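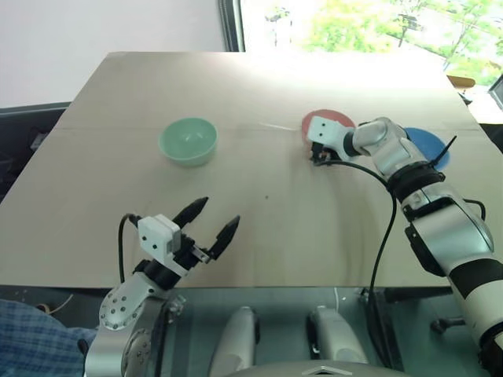 I watched all eight episodes of Paquette in one week, mostly after dinner, and I am still not sure whether I liked it or only got used to it. It is the new talk show on Pliltov, the streaming service, and the idea is simple: two famous people cook one dish together, badly, and the host asks them about their marriages, their old flatmates and their worst auditions. The kitchen is kept very plain, and I think this was a good decision. When there is little more to look at than a mint-green bowl and two flat discs, one red and one blue, you listen better to what people say. Many shows of this type fill the set with neon letters and flowers until the guests look like part of a shop window.

The first two episodes are weak. The host reads the questions from a card and does not wait for the answers, so every story stops when it starts to be interesting. In the second one, an actress begins to tell how she left a wedding by the kitchen door, her own wedding, and the host asks her what is her favourite cheese. I stopped there and went to bed. If a colleague had not told me to continue, I would not have seen the rest.

From the third episode it becomes much better. The card is gone and the guests are chosen with more care. The best pair is in episode five: two singers who were married to each other, then divorced, and who now share the same manager. They make dumplings and they are polite for the first ten minutes. Then one of them says that a certain song was not about her, and the other puts down the rolling pin. What follows is funny and also a little painful, and the editors had the courage to leave the silence in.

The famous Vurnlow round comes at the end of each episode. If you don't know it, the guests must telephone somebody from their contacts and borrow something strange without explaining why. The name comes from the village where the host grew up. I laughed the first three times. After that you can see that the people on the telephone know about the call before, because they answer too quickly and their voices are very clear. I wish they would drop this part, or do it only once or twice in the season.

About the sound I have a real complaint. The music comes in under every confession, the same four piano notes, and on my television it was often louder than the guests. Subtitles helped, but they were late in episodes four and seven. The picture quality was good everywhere, also on my old tablet.

The last episode was recorded with an audience at the theatre in Sirninport, with 818 people in the seats, and it lasts 90 minutes. That is too long. The guests play to the room and say things for applause, and I missed the small kitchen. There is one good moment near the end, when a comedian admits that he has never read the book he wrote - but you need patience to arrive there.

You must have a Pliltov subscription to watch it, and there is no free first episode, which I find a bit mean with a new show. If you already pay for the service, start with episode three, then five, then six, and go back to the beginning only if you miss the host. I give it three and a half stars from five. A second season is already announced for December and I will watch it, with the piano turned down if they let me.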